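How Do Countries Keep Promises About Big Weapons?

Have you ever made a deal with a brother, a sister or a friend? Maybe you both agreed to stop throwing snowballs at the same time. Then you stood there with a snowball behind your back, wondering if the other person had one too!

Countries have that problem, only much bigger. When they promise each other to have fewer weapons, they write the promise down, and it is called an arms control treaty. A treaty is an agreement between countries that they sign and have to follow. But how does one country know that another one is really sticking to it? Finding out is called verification (say it: vair-if-ih-KAY-shun), and it is one of the most interesting jobs in the world.

Let's make up two countries

We will call them Korent and Clamon. They are neighbors and they don't trust each other much. Korent has 468 missiles and Clamon has 343. Both of them are tired of being scared, so they meet in June in a town called Haddadin and sign a treaty. Each side will keep only 12 missiles, and all the rest must be taken apart.

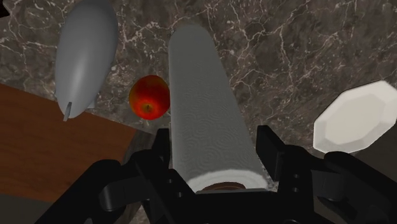
Now comes the hard part. Korent says, "We're finished!" Clamon says, "So are we!" Each one would love to believe the other, but what if somebody is fibbing? If Clamon has hidden a few missiles in a barn, Korent could be in real trouble.

So the treaty has rules for checking, and both sides agreed to them before they signed.

Looking from the sky

Satellites go around and around the Earth, high above the clouds, and some of them carry very powerful cameras. They can spot big things such as submarines in a harbor, trucks on a road, or a new building going up in the desert. Some real treaties even say that you may not cover things up to hide them from the other side's satellites. Isn't that amazing? Two countries that don't get along promise to let each other peek!

Satellites can't see through a roof, though. For that you need people.

Knocking on the door

Inspectors are people who travel to the other country and look for themselves. They are experts, and they train for a long time. When Korent's inspectors land in Clamon, they might say, "We would like to see the base at Endent, please." Under the treaty, Clamon has to take them there, and quickly, so there is no time to move things around.

Inspectors carry simple tools like tape measures and flashlights, and sometimes special ones that can pick up radiation. They compare what they find with a list the other country gave them earlier. Each missile on the list may have its own number, a bit like the license plate on a car.

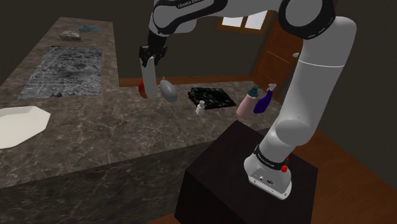
Page 6

There are rules for the inspectors too! They can't wander off wherever they like, and they can't open every drawer. A country is allowed to keep some secrets. The people who write treaties spend months and months arguing over which doors will be open and which will stay shut.

What if something is wrong?

Say the inspectors in Endent find one missile too many. Nobody starts shouting (well, they try not to). First they write a report. Then the two countries sit down together and talk about it. Sometimes it was just a mistake on the list. If it was cheating, the other country may complain to the whole world, or even leave the treaty.

Words to know

Treaty: an agreement signed by two or more countries.
Verification: checking that a promise is being kept.
Inspector: a person who goes to look at something very closely and reports on it.
Satellite: a machine that travels around the Earth in space.

Try it yourself

Play Korent and Clamon with a friend! Each of you gets 12 buttons and a room to keep them in. Agree to put all but six back in the jar, with no peeking. Then write your own treaty about how you will check. How many minutes can an inspector stay? May she look under the pillow? Swap rooms and see what you find.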